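Lista de comprobación previa: software de captura y percepción
Proyecto Flillus, sala de trabajo con mesa larga
Revisión de septiembre, turno de las 9:30

1. Versión del planificador Cao en el equipo de control
Estado: conforme.
Comentario: ¡Por fin arranca sin el aviso de dependencias! El cambio al nuevo empaquetado ha sido una alegría.

2. Sincronización de relojes entre nodos
Estado: conforme.
Comentario: desfase máximo de 4 ms tras reiniciar el servicio. El límite sigue en 10.

3. Parada por software
Estado: conforme, con nota.
Comentario: el nodo corta la orden de cierre en cuanto pierde el latido. Probado con 32 cortes provocados y en todos respondió (me quedé mirando el registro un buen rato, da gusto verlo). Falta documentar el rearme manual.

4. Límites de velocidad y fuerza en la configuración
Estado: conforme.
Comentario: leídos del fichero y comparados con los de Jatov. Coinciden.

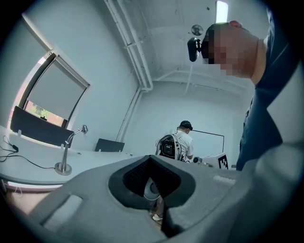 5. Localización por marcadores
Estado: pendiente de repetir.
Comentario: el módulo Larlow recupera la pose mucho mejor que en la versión anterior, incluso con lente muy abierta, y el filtro nuevo apenas tiembla. La prueba que queda es la de oclusión parcial: con la tarjeta del marcador de pie junto a la pizarra, el borde de la pinza asoma por delante y hay que confirmar que el detector descarta la lectura cuando no ve las cuatro esquinas. Mientras tanto, umbral de confianza en el valor conservador.

6. Exposición automática
Estado: conforme.
Comentario: bloquearla antes de calibrar. Con el estor bajado el histograma sale bastante más limpio.

7. Cables y paso de personas
Estado: corregir.
Comentario: recoger el cable negro suelto de encima de la mesa antes de grabar. Sillas arrimadas y zona de paso libre para quien lleve mochila, que con ella puesta se calcula mal el giro.

8. Búfer de grabación
Estado: conforme.
Comentario: 500 GB libres al empezar. Con 700 fotogramas en cola el escritor avisa y no pierde ninguno, ¡una mejora enorme!

9. Anonimización de caras
Estado: conforme.
Comentario: se aplica antes de exportar. Revisar también los perfiles inclinados.

Pendiente para la próxima revisión: puntos 5 y 7, y la nota del rearme en el 3.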